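3.2 Letter blocks and the shared table

Of all the materials we put out at the two sites, Grasley and Dilinberg, the letter blocks were the ones we had thought least about beforehand, and they ended up taking a good deal of our attention. We had brought them along mostly as a warm-up, something friendly to have in the hands while people settled, and we were a little surprised to find groups still bent over them when the kettle had long gone cold.

Each session lasted 30 minutes and was arranged around one table. We kept the surface plain on purpose, having learnt in June, during the Edet pilot, that a patterned cloth makes small letters tiresome to find. A short word was chosen by the group and set out along a flat board, one block to a letter, and the board could then be slid across to whoever wanted it next. This sounds a small matter, but the board changed the way people talked about the word. Without it, the letters drifted apart and the conversation drifted with them; with it, the word was treated as a single thing that could be handed over, admired, or quietly taken to pieces again.

We were also interested in colour. Some of our colleagues had expected that mixing colours within a word would muddle beginners, who might look for a meaning in the change from one to another. Figure 2 shows a five-letter word of this sort, "robot", set in red and blue blocks with white lower-case letters. The colours do not alternate strictly (the third and fourth letters are both red), and in our notes this loose sort of arrangement drew very little comment from the older groups, though the younger ones did like to sort the blocks by colour before they would consider spelling anything at all.

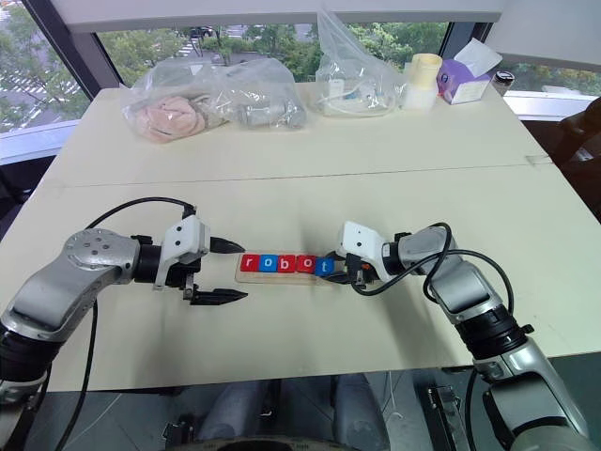 Figure 2. The word "robot" in letter blocks on its board.

The repeated "o" deserves a word of its own. A set with a single block for each letter rules out a great many everyday words, and groups using the Biletell set would sometimes get halfway through a favourite before discovering the shortage. We came to keep a second box of vowels within reach, and we would gently suggest the same to anyone planning similar sessions. Consonants gave us far less trouble, apart from the letter "l", which was forever being borrowed as a number one by those who had moved on to sums.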